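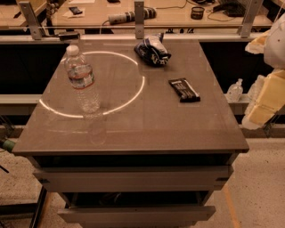
Sex 28 março. Bancada 2, tarefa de arrumação do tampo (garrafa, saco de snack, invólucro da barra).

Continuação da recolha por telecomando. A tarefa mantém-se como ficou escrita na última revisão do protocolo: retirar o lixo do tampo, deixar a garrafa de pé, fechar as gavetas do armário. A garrafa é distrator. O operador não lhe toca em nenhum episódio, mesmo que a trajetória mais curta passe por cima dela.

Posições iniciais: garrafa na metade esquerda, saco ao fundo e ao centro, invólucro à direita e mais à frente, na diagonal. As duas gavetas começam entreabertas. Não medir a abertura a régua, basta que se veja o vão escuro por cima da frente da gaveta superior. Queremos variação neste ponto; na série anterior as gavetas partiam quase sempre da mesma abertura e o modelo decorou o gesto.

Alteração no guião: primeiro o invólucro, depois o saco, gavetas no fim. Com a ordem livre, cada operador fazia a sua e as demonstrações ficavam difíceis de alinhar por fases. O Vaughn Haverford prefere ordem livre e filtragem posterior. Fica registada a divergência, voltamos ao assunto quando houver avaliação das duas versões.

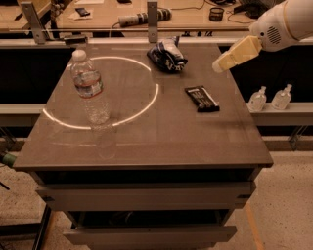
Aproximação ao invólucro pela direita, com a garra inclinada para baixo e para a esquerda. Descer devagar no último troço. O invólucro é plano e, quando a ponta entra demasiado alta, fecha no ar; quando entra demasiado baixa, raspa no tampo e o comando devolve vibração. O que tem resultado melhor é pousar a ponta junto à extremidade amarrotada, aliviar um pouco e só então fechar. Se a primeira preensão falhar, permite-se uma segunda dentro do mesmo episódio. À terceira, abortar e marcar como falha. Não apagar os episódios falhados, vão para a pasta Esposito com a etiqueta respetiva.

Com o saco o problema é outro. Está dobrado sobre si mesmo e oferece várias arestas, mas cede e roda quando é apertado pelo meio. Pegar por uma dobra. Evitar arrastá-lo até à beira do tampo: é rápido para quem comanda, mas ensina um movimento que depois não serve para objetos rígidos.

Reflexos. O tampo é brilhante e apanha um anel de luz grande do lado da garrafa, além do reflexo da própria garrafa. O detetor do Cadetti (versão instalada na bancada) propôs por duas vezes uma segunda garrafa por baixo da verdadeira. Para a recolha não interfere, o operador conduz pelo que vê. Para a anotação automática interfere, e por isso as caixas da classe garrafa passam a revisão manual até nova indicação. Não cobrir o tampo com pano mate: a política tem de funcionar em superfícies assim.

Parâmetros da sessão:
- limite de passos por episódio: 3528
- tempo de espera antes de iniciar a gravação: 2000 ms
- pausa com a garra parada no fim do episódio: 700 ms
- escala de velocidade do comando: a mesma da sessão anterior

O limite de passos é folgado. Serve apenas para cortar gravações esquecidas em aberto.

Atraso entre comando e braço: percetível nos movimentos largos, tolerável na preensão. Reiniciei o serviço Dirnier a meio da manhã e pareceu melhorar, mas não registei valores antes e depois, portanto não conta como medição. Repetir com registo.

Gavetas: empurrar com a garra fechada, contacto ao centro da frente. Empurrar primeiro a de baixo. Na ordem inversa o braço tem de recuar mais e passa perto do limite da articulação do pulso, onde o controlador abranda sozinho e a trajetória fica com um patamar que não queremos no conjunto.

Por fazer:
- rever manualmente as caixas da classe garrafa
- repetir a medição do atraso
- variar a posição do saco, mantendo-o ao alcance sem mexer a base
- confirmar com Mistunton o formato das etiquetas de fase antes de exportar
- atualizar o guião impresso, o que está na bancada ainda traz a ordem livre

A comparação com as demonstrações guiadas à mão fica para agosto. Até lá, não misturar os dois tipos na mesma pasta.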